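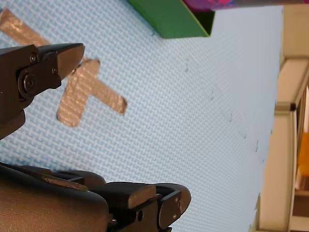

Bathroom and Laundry Inspection Checklist, Furnished Rentals
Pletville properties, October 2022
Completed by: Agnese Grigaitė
Unit: Lukoševičius building, second floor rear

Mark each line OK, FIX or N/A. Write a comment for every FIX. Leave the finished sheet in the unit folder and send a copy to the office the same day.

1. Floors and mats

1.1 Floor tile free of cracks and loose pieces. OK
1.2 Grout sound along the tub. FIX
Comment: Missing at the drain end, a gap as long as my hand. Same spot was on the June sheet and was patched with caulk. The caulk has pulled away. Needs to be dug out and grouted.
1.3 Mats lie flat, no curled corners. OK
1.4 Mats stay put when pushed with the foot. FIX
Comment: The one by the sink slides. The one by the tub holds. Replace the sink mat. Do not tape it down, the tape leaves glue on the tile.
1.5 Threshold strip fastened. OK
Comment: One screw was up a little. Tightened it while I was there.

2. Tub and shower

2.1 Grab bar solid under a hard pull. OK
2.2 Water at the tap no hotter than the limit on the office sheet. OK
Comment: Let it run three minutes before reading. The first reading is always low in this building.
2.3 Drain clears without standing water. FIX
Comment: Slow. Pulled the strainer and cleaned it, still slow. Send the plumber before the next tenant moves in.
2.4 Curtain rod tight. OK
2.5 Nonslip strips in the tub. FIX
Comment: Two are worn smooth and one is lifting. Take all of them off and put down a new set. Old and new together look bad and tenants ask about it.

3. Electrical

3.1 GFCI outlet trips and resets with the test button. OK
3.2 No extension cords or power strips left in the bathroom. OK
3.3 Fan runs and pulls a sheet of tissue to the grille. FIX
Comment: Runs but the tissue drops. Cover is packed with lint. I vacuumed the outside only. Somebody with a ladder has to take the cover down and check the duct flap too.
3.4 Light fixture has its cover. OK
3.5 Heater switch labeled. N/A
Comment: Heater was removed. Blank plate is on and tight. This line can come off the form for the rear units.

4. Laundry closet

4.1 Washer level, does not rock. OK
4.2 Supply hoses free of bulges, rust and drips. FIX
Comment: Cold side has rust at the collar. Both hoses should go at once. Use the braided kind, not the black rubber ones we have left in the basement.
4.3 Shutoff valves turn by hand. OK
Comment: Hot side stiff but it turns. Closed and opened it twice.
4.4 Dryer duct is metal, joints taped, no crushed sections. OK
4.5 Lint screen clean and not torn. OK
4.6 Nothing stored behind or on top of the dryer. FIX
Comment: Box of rags and a can of Zustar floor polish on top. Moved both to the basement shelf. Please tell the cleaners again.
4.7 Closet door opens all the way. OK

5. Walls, ceiling, window

5.1 No stains or soft spots in the ceiling. OK
Comment: The old ring over the toilet is still there. Pressed on it, hard and no give. Paint when the unit is empty.
5.2 Window opens, stays open and locks. FIX
Comment: Opens and locks. Will not stay up past halfway. Sash cord.
5.3 No mold at the window frame or behind the toilet. OK
5.4 Towel bar and paper holder tight. OK

6. Supplies and costs

Skollent quoted $300 for the drain and the two washer hoses together, parts included. They want $200 if we only do the drain. I would do both now. The floor under that closet is the ceiling of the unit below, and the repair there last time came to $2,218.

Order list for this unit: one sink mat, one set of tub strips, grout (white, small tub), sash cord.

7. Follow-up

Items that must be closed before move-in: 1.4, 2.3, 2.5, 3.3, 4.2.
Items that can wait for the next turnover: 1.2 if the gap is kept dry, 5.2.
Item 4.6 was closed on the spot.

Whoever does the fan, please write down which way the duct runs. The drawing in the folder is for the front units and does not match.

Second visit needed: Yes. Bring the long screwdriver and the basement key.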